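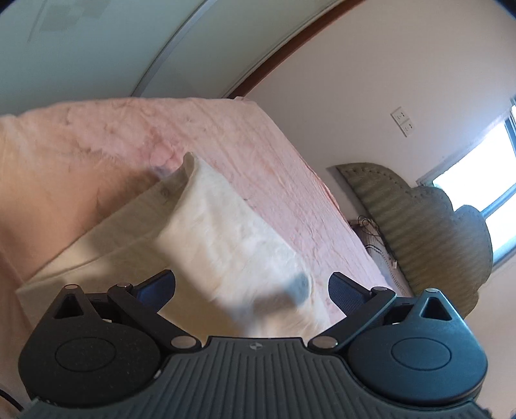 Cream cloth on the bed, gripper open, corner turned back.

I've been recording cloth folding for the Baka project since November, and people keep asking what it involves, so I'm writing it down. It won't be much use if you already do this, but a few of you are thinking of signing up.

The tool is a gripper you hold in your hand, with a camera on it. You do the job with it as if it were your own finger and thumb, and the recording goes off to be used for training a robot arm. There is no robot in my flat. All the arm will ever get from me is what the camera saw and how the fingers moved, which changes how you work more than I expected.

The first thing I had to unlearn was speed. I fold cloths quickly and without looking, and so does everyone I know. With the gripper I went at the same pace and my first batch came back with most of it rejected. Alžběta Hrubý, who checks the recordings for our group, wrote next to one of them "where is the corner?" and she was right. I had grabbed the cloth somewhere near the edge and it had folded well enough, but you couldn't tell from the recording why I had picked that spot.

Now I do it like this. Lay the cloth down and start recording before the gripper gets near it. Come in with the fingers open. Stop for a moment when the corner is in view between them, then close. Lift a little, carry it across, lower it, open, and back away the same way you came. If the grip slips, carry on and try again in the same recording. They want the second tries. I used to delete those.

A bed is harder than a table. The mattress gives when you press, so the fingers sink in and pick up the sheet along with the cloth. I got round it by coming in flatter and pinching only where the cloth already stands up a bit. A curled corner is easy. A corner lying dead flat takes me three or four goes, and I've asked whether we can count those as a separate task. No answer yet.

Colour matters as well, or so I'm told. Cream on pink is fine. I did a set with a white cloth on a white sheet and Alžběta sent it back with a note to try again on something darker.

A session is 50 folds. I do 13 and then have a break, which is an odd number but it's when my wrist starts to complain. The gripper isn't heavy, but you hold it out in front of you the whole time. My sister Ľubica did one session and said her shoulder hurt more than her hand. She hasn't asked for another turn.

I'm at 550 accepted folds now. Pešek, the group we send everything to, ran a first test with an arm at their place in Zultstead and sent us a short clip. It reached for the corner, missed, went back and took it on the second go. It also paused just before closing, the way I do. I watched that part a few times.

Towels are next, then T-shirts. I've tried one T-shirt for practice and the sleeves are a nuisance - you get one side flat and the other is underneath before you've let go. If anyone in the Clomton group has found a good order for the sleeves, leave a comment. I'm going left, right, then bottom up, and I don't like it much.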